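The Long Hose

Merle Doolan had the first gripper bolted on before eight, and by nine she had decided she did not like it. It closed well enough. It closed on a bottle, a sponge and a roll of tape. When she gave it tubing, it pinched one loop, lifted it a hand's width and let it slide out again.

"Count that as a drop," said Periklis Rallis from the other desk.

"It held it for a second."

"The sheet says three seconds."

She wrote down a drop.

The sheet had come from Meijer, who wanted tubing picked off a table, turned over and laid in a bin. They had sent the tubing too, a whole carton of it, and it had kept the curl it was packed with. Merle had cut the straps in October and the coils had opened across the table. Since then she had spent most of her working hours looking at them.

There were two grippers to compare. The Prakska was on the arm now. The Nundden was still in its foam, and it cost more, and Magdolna Szekeres had already told the customer that it was probably the better one. She had said this on the phone, walking up and down by the windows, without having seen either of them pick anything up. Merle had heard her and had kept on tightening screws.

"How many runs?" Periklis asked.

"123 for each. Same starting poses, same speed."

"Who picked 123?"

"Kristof."

Periklis nodded. Kristof Van Loon had left in the summer for a job at Stiltumis, and his numbers were all over the building. There was a speed limit of his in the controller and a wait of 2000 milliseconds in the release routine. Both worked. Merle had once called him to ask about the wait and he had said he would have to think, and then he had talked about his new apartment.

She moved the arm up and clear, and reset the coils.

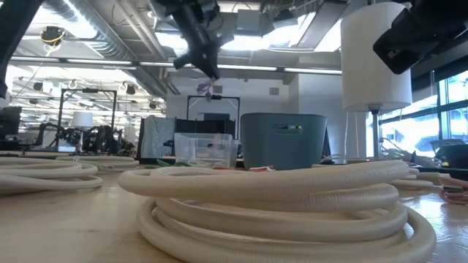 The gripper above the coils.

By run 40 she could tell from the sound of the motors how a pick would go. A good one was a short whine and then nothing. A bad one had a second whine in it, when the fingers kept closing because there was less between them than they expected. The ribs on the tubing were the trouble. If the fingertips met the top of a rib they rode off it. If they met a groove they stayed.

She tried coming in a few millimeters lower. She tried a slower close. At run 60 she stopped trying things, because the runs had to match, and she crossed out the last 4 and did them over with the old settings.

Ans Bakker came by at lunch with her coat on.

"Is it winning?" Ans asked.

"There's only one of them on."

"But is it doing well?"

"It's doing the same thing over and over. I'll know when I've done the other one."

Ans watched a pick. The gripper went down, closed, came up with a loop, turned it and let it go over the bin. The loop hung on the rim and then went in.

"I'd have given that a point," Ans said, and went to eat.

The Nundden went on at two. It was heavier, and Merle had to enter the new payload and run the arm through its calibration twice before the wrist stopped drooping. Its fingers had soft pads. On the first run it took hold of the tubing and kept hold of it. On the second run too. Periklis rolled his chair over.

"Well, Magdolna will be pleased," he said.

"Wait," said Merle.

On run 5 it picked up a loop and the loop below it came along. Both turned over together and both went to the bin, and the second one caught on the side and pulled the first back out. It happened again on run 9. The pads gripped anything they touched, and the coils were always touching.

She looked for the place on the sheet where that should go. There was a box for drops and a box for missed picks. There was no box for picking up too much. She drew one in pen along the margin and ruled lines across it to the bottom of the page.

Magdolna came in as she was putting the ruler away.

"Which one do I tell them?" she asked.

"The first one drops it. The second one takes too much."

"Which is worse?"

Merle thought about it. A dropped loop was back on the table, and the arm could go down for it again. A dragged loop could end up anywhere.

"I want to finish the runs," she said. "Then I want to try the Nundden's pads on the Prakska. The screw holes line up. I measured them."

"That isn't on the sheet."

"No."

Magdolna picked up the sheet and read the column in pen. Then she put it down again and took out her phone, and walked over to the windows to call Meijer and ask for another week.

Merle lowered the arm for run 10.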